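Tralstead Repair and Reuse Library
Frequently asked questions

By Hala Sqalli, Member Services
Updated April

We use cookies to remember your branch and your login. By continuing to use this site you accept our cookie notice.

Who may join the library?

Membership is open to any person aged 16 or over who lives, works or studies in Tralstead or in the parishes served by the Grilen bus route. Younger people may attend with a parent or guardian, who must hold the membership and sign for anything borrowed.

How do I apply?

Please complete the form at the front desk or on our website. You will need one document showing your name and one showing your address. A student card is accepted in place of proof of address for the length of the course. Cards are issued on the spot at the desk; online applicants receive theirs by post.

Is there a fee?

The yearly fee is £5. Members receiving a means-tested benefit may ask for it to be waived. The request is dealt with at the desk and is not recorded on your borrowing account.

What can be borrowed?

The catalogue lists 928 items, among them hand tools, sewing machines, garden equipment, decorating kit and a small number of kitchen appliances. Of these, 104 are marked "induction required", and cannot be issued until the member has completed the short session for that item. Floor sanders, hedge cutters and all mitre saws fall within this group.

How long may I keep an item?

The standard loan is seven days. It may be renewed once, online or by telephone, unless another member has placed a reservation. Sewing machines are lent for 14 days and may not be renewed.

What happens if I return something late?

No fines are charged. Borrowing is suspended until the item is returned, and remains suspended for the same number of days as the item was overdue. Members who expect to be late should tell us before the due date — in most cases an extension can be agreed.

What if an item is damaged while in my care?

Please report the damage when you return the item, and do not attempt a repair at home. Fair wear is expected and carries no charge. Where an item has been lost, or damaged through misuse, the member may be asked to pay up to half the cost of replacing it. Decisions are made by the Lending Manager, Joaquín Rivadeneira, and may be appealed in writing.

Do you supply small parts and fixings?

Screws, brackets, clips, washers and similar items are available for use at the benches and are free in modest amounts. 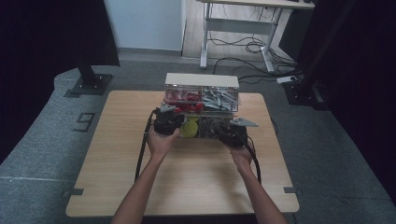

Larger amounts should be bought elsewhere before your visit. We do not sell fixings by the box, and we cannot order parts for a particular make or model. Members who have brought their own parts should show them to the bench supervisor so that they are not mistaken for library stock.

Can you repair something for me?

Repair sessions are held every Tuesday from 6 p.m. to 8.30 p.m. in the Bautista Room. Members work on their own belongings with guidance from a supervisor. Places must be booked, and one item may be brought to each session. We are unable to accept microwave ovens, gas appliances or anything containing a damaged lithium battery.

Are electrical items tested?

All mains-powered items in the catalogue are tested at set intervals and carry a dated label. Items brought to a repair session are tested before they leave the building. An item which fails will be returned to its owner with the plug removed.

May I donate tools?

Donations are welcome by appointment. Please send a short list, with photographs if possible, to Catalina Quezada, who will reply within ten working days. Tools left outside the door cannot be accepted.

Is the building accessible?

There is step-free access from Clultetti Street, and two of the benches can be adjusted in height. A hearing loop is fitted at the front desk. Please tell us when booking if you would like a quieter place or a longer appointment.

How do I make a complaint?

Complaints should be sent in writing to Iara Lucero at the library address. Receipt will be confirmed within three working days and a full reply sent within 20.

Was this page helpful? 605 people found this useful
5 comments
Share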